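Last updated 8th July

Two hours among the sideboards: the Drandow open day at Plingate

I have been to Plingate twice in my life, and the first time was by mistake. The second was for the Drandow open day, which I had wanted to see ever since I inherited a sideboard with their stamp inside the drawer and a door that opens whenever a truck goes by.

Drandow makes and repairs household furniture in a long brick building behind the Amamgate bus depot. There is parking for people who arrive before the doors open. I did not, so I can also report on the depot, which has a bench and a vending machine that takes your money very politely.

You sign in, they give you a sticker, and you get a cup of coffee that has been waiting for you since early morning. Then comes the talk. Ours covered the history of the firm, the history of the building, and a long stretch on the history of glue. I went in with no feelings about glue. I now have several, and I've been asked at home to keep them to myself.

The repair floor is the reason to go. You walk through in groups of 18, at a pace set by whoever in the group owns a rocking chair and has questions. Most of what comes in is dark, heavy, reddish stuff, the kind of furniture people got from an aunt and had to take a window out for. It arrives with rings on top, keys missing and at least one drawer that has been shut since the funeral.

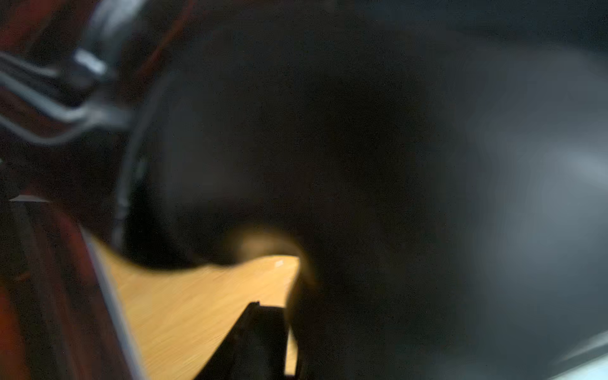

The finishing end was where our group slowed down, and I was as bad as the rest. They talked us through stripping a panel, staining it and polishing it, then looking at it sideways and polishing it again. I asked how you know when it's done. The answer was that you get tired of it, and then you do one more coat. I have written that down for use in other parts of my life.

Pricing is explained with great tact. A basic door rehang is $300. A full refinish of a sideboard starts at $900, a number that was read out softly, the way a dentist would do it. A man behind me said his whole dining room hadn't cost that. Judging by the photo he then passed around, I believed him.

There's a shop at the end, naturally. It sells Dogar wax in small tins, cloths for putting the wax on, and different cloths for taking the wax off. I bought a tin and one of each cloth. The wax smells wonderful and my sideboard door still swings open, as wax was never going to fix a hinge and I was told this at the counter before I paid.

Practical things. Wear closed shoes or they won't let you past the coffee. The floor is level all the way through, but the restroom is up a flight of stairs, so plan accordingly. Kids are allowed and mine would have lasted until the second chapter of glue. The next open day is in December, when I'm told the heating is "mostly on." Take a sweater, and a picture of whatever you own that's broken, because everybody else will have one and you'll feel left out.

Comments

Did they still do the bit with the hide glue pot? My husband talked about it all the way home and then bought one. We do not repair furniture.

How long is the walk from the depot? My knees want to know before I promise anything.

$300 for a door! I've had a folded bus ticket under mine since we moved in and it's fine as long as you don't open it.

The wax is good on boots too. Don't tell the shop.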